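FOR IMMEDIATE RELEASE
2020-07-03

Pallow Opens Its Summer Computer Drive for Households in Londadbridge

LONDADBRIDGE – Pallow, the neighborhood reuse shop on Forach Street, is happy to announce that its summer computer drive is open, and that it will run through the end of July. If you have an old desktop sitting in a closet or under the stairs (and so many of us do!), we would love to take it off your hands and find it a good home with a family in town that needs one.

This has been a spring like no other. Kitchens turned into classrooms, bedrooms turned into offices, and a great many families found themselves sharing one tired machine between three or four people. Since we opened our doors we have passed along 3964 computers, and we have never had a waiting list as long as the one we have today. With school plans for the fall still up in the air, we would like to get as many machines as we can out the door before classes begin.

Desktop towers, monitors, keyboards, mice and power cords are all welcome, working or not. A tower that won't start may still have a perfectly good power supply or a stick of memory that can bring another one back to life.
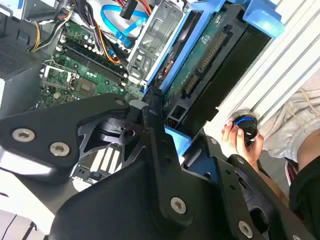
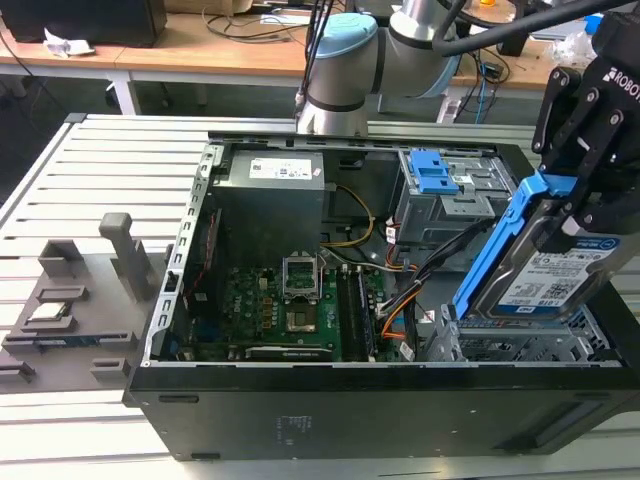 Desktop computer towers with their sides open.

Many people have asked us, quite rightly, about their personal files. Please copy anything you want to keep before you bring your computer in. Every drive we receive is erased before it goes into another machine, and any drive that can't be erased is destroyed. If you would feel better taking the drive out yourself, please do, and we will gladly accept the rest.

Drop-off is by appointment this year, in slots of 20 minutes, at the side door of the shop. Stay in your car, pop the trunk, and we will do the lifting. Please wear a mask when you roll down your window to say hello.

Our friends at Hoshino, the stationery store next door, have kindly offered to put a pack of notebooks and pencils in with every computer that goes to a student, and we can't thank them enough.

Families who would like to receive a computer can pick up a form at either store. There is no charge, and the form is one page long.

About Pallow
Pallow repairs and rehomes household electronics from its shop at 32 Forach Street, Londadbridge. To book a drop-off slot, stop by the front window or write to us at the shop address.

###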